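Brunton House Linen Room
Progress report to the Erkitz Fund
9 November 2018

Prepared by Vaughan Tomoana

The grant was made to sort, repair and store the household textiles at Brunton House, and to have a usable list of them by the end of the second year. This report covers the work up to the end of October.

Sorting

All of the trunks have now been emptied and their contents grouped by type. The list stands at 1013 pieces, most of them table linen and bedding, with a smaller group of aprons, nightshirts and children's clothes. Each piece has a number on a cotton tape, tacked at one corner with two stitches. The old paper labels have been kept in envelopes under the same numbers.

We had expected to finish the bedding in the summer. It took longer than planned, mainly on account of the sheets from the Gumier trunk, which had been folded in the same lines for decades and were weak along them. Those sheets are now rolled on tubes.

Repairs

So far 300 pieces have been mended or stabilized. Another 13 were judged too fragile to handle and have been wrapped and set aside until a conservator can look at them. We would like to discuss paying for that visit out of the travel line, where little has been spent.

Hanging and folding
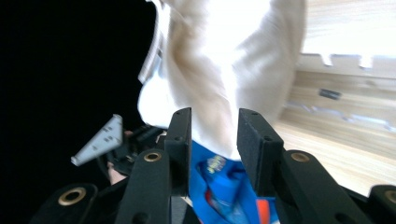
White and cream pieces are the slowest to check, as faint stains and thin places are easy to miss on them. We let each one hang before it is folded, and look it over under side light as well as from the front. Long soft folds like the ones down the middle of this cloth are left to drop out by themselves, and we don't press them. Narrow straps and strips are checked separately, including where they join the main piece. Notes go on the card before the cloth is put down again.

Storage

The Vinent shelving was put up in October and is half filled. Boxes for the remaining table linen are on order.

Spending

We have $3000 left in the materials budget, enough for the boxes and tissue still needed. The next claim will include the shelving invoice.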